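Pillbridge Neighbors > Ask the Community > Mail and Shipping

Cheapest way to send small gifts to cousins overseas?
Posted 30 November 2025 by granstrom_granny

Hello all, I hope this is the right spot. I have cousins in Skarkau with little ones, and every winter I like to send them a few soft toys and odds and ends. Last time the postage came to 66 dollars, more than I paid for the toys! Is one big box better, or several small ones? And do I need to list every single thing on the customs form?

purkport_pam
Oh, I feel your pain, I've been mailing parcels to my sister since the kids were in diapers. One box nearly always wins for me, provided it's a snug one. Soft toys weigh next to nothing, but a great big carton full of air can be charged by its size, so measure before you fall in love with a box. I lay everything out on the bed first, then try it in the smallest carton I have. Plush squashes down nicely, and flat packets can stand up along the side.
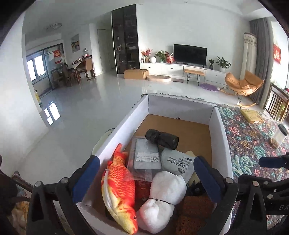
Soft toys and packets in a white cardboard box, orange fish included

And yes, list everything, dear. "Gifts" by itself isn't enough. Write "plush toy" and what you paid, and do keep your receipt from the counter. I mailed mine in May once and it took 4 weeks, so I'd get moving if you want it there for the holidays.

oldmapleroad
Two boxes. If one gets lost you still have the other.

tinsel_and_twine
Check whether the shop will ship there directly. I paid 60 dollars in postage one year for something they sold two streets from my niece.

Comments

biscuittin: The bed trick is going in my notebook, thank you Pam!

granstrom_granny: Thank you, everyone. I'm off to find my tape measure.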